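### 3.2 What readers mean when they call a book "strange"

The trouble with studying peculiar books is that everyone agrees they exist and no two people bring you the same one. We asked members of the Zulstead reading circles to name the strangest book they had finished, and then, on a separate card, to say what was strange about it. The second card turned out to be the hard one. Of the 1106 cards returned, 386 gave a title and left the reason blank, or wrote "you'd have to read it," a phrase we eventually gave its own code.

The reasons that did arrive fell into two heaps. The larger heap concerned form: chapters in the wrong order, footnotes with footnotes, a narrator who dies on page 30 and keeps talking. The smaller heap concerned what happened in the story, and it was a tamer lot than we had hoped for. Talking animals were almost never mentioned. Readers will take a talking animal in stride so long as it talks in paragraphs.

One title, *The Bakery at Nernon*, came up in both heaps. It is a novel told as an inventory, in which a town's contents are listed shelf by shelf and the plot has to be worked out from what goes missing between lists. Some readers called it a masterpiece of restraint. Others called it a stock sheet. Khumalo's earlier study of list novels predicts exactly this split, and puts it down to whether the reader notices the first missing item (a ladle) before giving up. Our cards agree with the theory, though they also suggest that several people gave up and reported the ladle anyway.
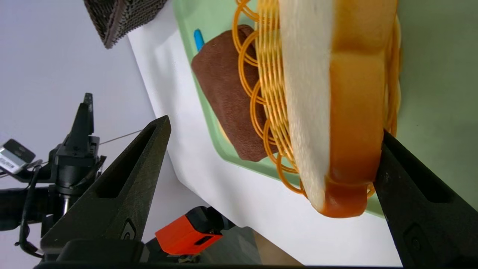
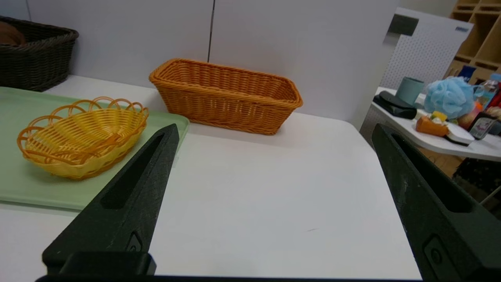
*Figure 4. Bread held upright between the gripper fingers, with a looped basket behind it (first panel); the two fingers angled toward each other, near a green tray (second panel).*

We had expected strangeness to fade on a second reading. A trick with page order can surprise you once, and after that it is mostly a filing problem. To test this, Tshepo Khumalo met in May with 50 readers who had agreed to reread their chosen book, and asked them to rate it again without looking at their first card. Most moved their score by a point or less. The few who moved it sharply moved it up, and when asked why, they tended to say that they had missed how odd the ordinary parts were. One reader of *Sultana's Umbrella* told us that the chapter printed backward no longer bothered her, but that she could not get over the dinner party in chapter two, at which everyone is polite and no food is served.

This is awkward for the usual account, which treats a strange book as a normal book with something done to it. If that were so, the something should wear off. We think it more likely that the loud oddity on the surface teaches the reader to be suspicious, and that the suspicion then goes looking for work elsewhere. A book that prints one chapter backward has bought itself a very careful reader for the others, at modest cost to the typesetter.

We should admit that the circles chose their own books, and that people who join a circle devoted to peculiar fiction may not be a fair sample of anyone. The Ralton circle, which reads mainly sea stories, was included for balance. Its members returned their cards promptly, filled in every box, and named the same whaling novel with such consistency that we suspect a meeting was held. Their scores are reported separately in Section 4, where they can do less harm to the averages.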